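Getting Started With the Medar Hand-Held Gripper Kit: Folding T-Shirts

By Ama Asamoah
Posted May 4, 2021

Okay, so a few of you have emailed asking how I got on with the Medar kit after my unboxing post, and whether it's worth the money if all you want is clean folding demos for your arm. Short answer is yes, with some grumbling. The long answer is this page, where I'll take you through how I set it up and how I fold a T-shirt with it, start to finish.

If you've landed here from a search: the Medar is a pair of grippers you hold in your own hands. You squeeze the trigger, the fingers close, the camera records what they're up to, and later your robot learns from it. I bought mine from Plondon with my own cash (they threw in a spare set of fingertips, which was nice of them, but nobody's paying me for this).

What you'll need

The Medar kit, both grippers charged
The little hex key from the lid of the box - don't lose it like I did
A table you can walk around
A plain sheet or cloth to cover it
Some T-shirts you don't mind creasing
Your phone or laptop with the Rirkance app on it

Step 1: Cover the table

I skipped this the first time and regretted it. My bench is glossy, and with the lights on it the app kept complaining about glare. Any old sheet in a dull colour will do. It doesn't have to be ironed flat, a few wrinkles are fine, but pull it snug at the corners so it doesn't travel with the shirt when you drag. Mine did, twice, and took a cup of tea with it.

Keep the sheet a different colour from whatever you're folding. Dark or bright shirts on a pale cloth worked best for me. White shirts on a cream sheet were a waste of an arvo.

Step 2: Check the fingers

Grab the hex key and go over the finger screws before you start. You want them firm, not gorilla tight, as it's going into plastic on the other side. Then squeeze the trigger all the way and see whether the tips meet evenly. If one finger gets there early, loosen it, nudge it across, and do it up again. The manual says to do this once a week. I do it every session, and my grabs have been a lot more consistent for it!

Step 3: Pair both grippers

Turn on the left one first. I don't know why it matters, but if I start with the right one the app swaps them over and all my recordings come out mirrored. Wait until both show as ready in the app, then hold them still over the table while it calibrates. It takes 31 seconds on mine, which feels like forever when your arms are out in front of you like a zombie.

I write left and right on a bit of masking tape too, for when I've put them down and wandered off to make toast.

Step 4: Practise the pinch

Before you record anything, spend a while just picking up fabric. It's a weird feeling to begin with, because your hands know how to fold a shirt and the grippers don't. Come in low, with the fingers open only a bit wider than the fold you're after, and let the cloth bunch up between them before you squeeze. If you come straight down from above you'll mostly just poke it.

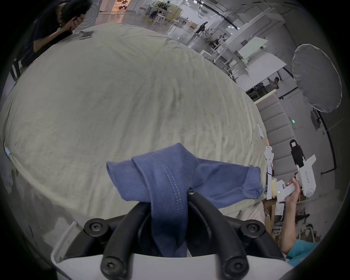
Seams are your friend, by the way. A single layer of jersey slides out of the tips if you pull at any speed, but a hem or a shoulder seam gives them something to bite on. I go for the seam every time now, and I've stopped dropping sleeves halfway across the table.

Step 5: Do the fold

Lay the shirt face down with the collar away from you. Pinch the left shoulder with one gripper and the left hem with the other, lift both together, and bring that side in to the middle. Put it down, let go, and back the fingers out the way they came in. Same again on the right. Then take both bottom corners and bring the hem up to the collar.

Go slower than you think you need to. My early recordings were a blur, and the Rirkance app marked heaps of them as unusable. Start and finish with the grippers off to the sides as well, so each fold has a proper beginning and end.

Step 6: Save and have a look

Watch back your first few before you do a big batch. I recorded 112 folds in one go with my sleeve hanging over one of the cameras, and I'd love to have that weekend back. Batteries last me about 4 hours, so there's plenty of time to stop and check.

A couple of gripes

The trigger spring is stiff, and my forearm was sore for days. The Aryee grippers I borrowed last year were much easier on the hand, though their fingers were too chunky for anything thinner than a towel. The Medar case is also a pain to close with the spare tips in it.

I'm having a go at trousers next, so if you've managed to get a pair of jeans folded with these things, leave me a comment and tell me where you grab the waistband.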